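### 4.2 Cable handling with the Drostis kit

The Drostis wrist kit was supplied to us by Jeletti as a complete package: two textured fingers, a small wrist camera and a license for the grasping software. We assessed it on a single arm over 200 trials, all of them run by the second and third authors. Each trial began with the gripper open above a light tabletop, and the operator gave one instruction naming the item to be picked up.

Network cables were the hardest class in the set. The cord bends under load, and the plug must be approached from the side if the clip is to be spared. Toy blocks were left on the table as distractors, as in the protocol of Morais and Cunha. The kit missed the cable in seven trials – most often when the plug lay close to a finger, as in Figure 2. The vendor's manual advises a second camera for such cases, but this option was not part of the package under review and was not tested.

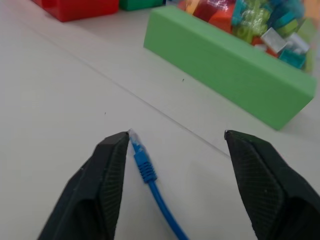

**Figure 2.** Wrist camera view with the gripper open and a blue network cable near the left finger.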